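Search the help pages
Reading time: 2 minutes

What should a small firm ask for at a robot cell demonstration?

Sânziana Dobre
We pack small mixed parts and are visiting the Wurketti open day in April. They are offering a demonstration slot of 22 minutes with a gripper cell. What should I ask them to run, and should I bring my own parts?

Tudor Husar
Bring your own parts, and send them a list first. I went to the previous one with Anca Mocanu from our stores. Ask for the layout before any motion -- you learn more from where things are put than from a fast cycle. The station I saw had metal rods in a black rack and a lidded clear container on a pale, scuffed top.

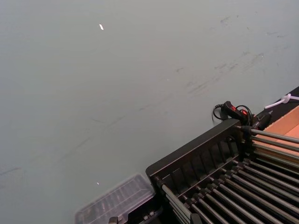 Rod rack and clear container at the demonstration station.

Thin and flexible items deserve most of your time. Cable moves when touched, and a zip tie gives the fingers very little to hold. Ask for the same pick from several starting positions, and ask who resets the items between attempts. Write down every stop, including the ones they clear by hand.

Laurențiu Zamfir
just go early, the queue for Grulau was terrible after lunch

Édgar Ayala
I agree with Tudor on flexible items. I would add a placing task: an open cardboard tray, with a glue gun and a zip tie lying near it, is a fair test for two fingers.

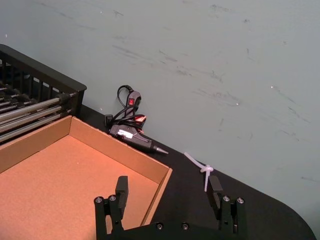 Do I need to supply drawings of my parts before the visit?
Samples are enough for a first demonstration; drawings matter once someone quotes for custom fingers.

Ask also what the quoted price leaves out. Ours omitted guarding and the second day of training.

Last updated: April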